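Laundry automation at Gotwood

Gotwood is a garment care and linen company whose folding rooms were partly automated in stages, beginning in March and continuing well after the first machines had settled in.

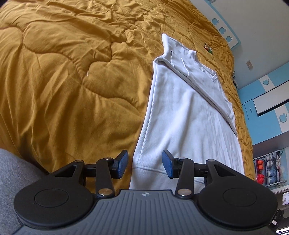

Folding was for many years the most crowded job at Gotwood, and the one that new people were nearly always started on, at long tables under the supervision of Ardalan Safavi. Flat goods such as sheets and towels went over to the Wirnik line first, and gladly so, but clothing has been a slower and more patient business. A white sweatshirt with drawstrings, spread on a soft quilted comforter, asks a good deal of a gripper: the ribbed hem is thicker than the body, the cords lie wherever they please, and the bedding underneath wrinkles along with the garment. Handling of this kind is worked on under the Skosirix program, which is kept separate from the Wirnik line.

For the staff, the change was felt mostly in the shape of the day. Of the 192 people employed in the folding rooms, 6 moved to machine tending and 2 became trainers, while the others stayed on at the tables with a lighter load of sheets and a greater share of delicate and awkward pieces. Safavi, who had worried a good deal about the older hands, asked that shifts be rotated so that everyone would learn the new controls in their own good time.

See also: Mazandarani (folding table)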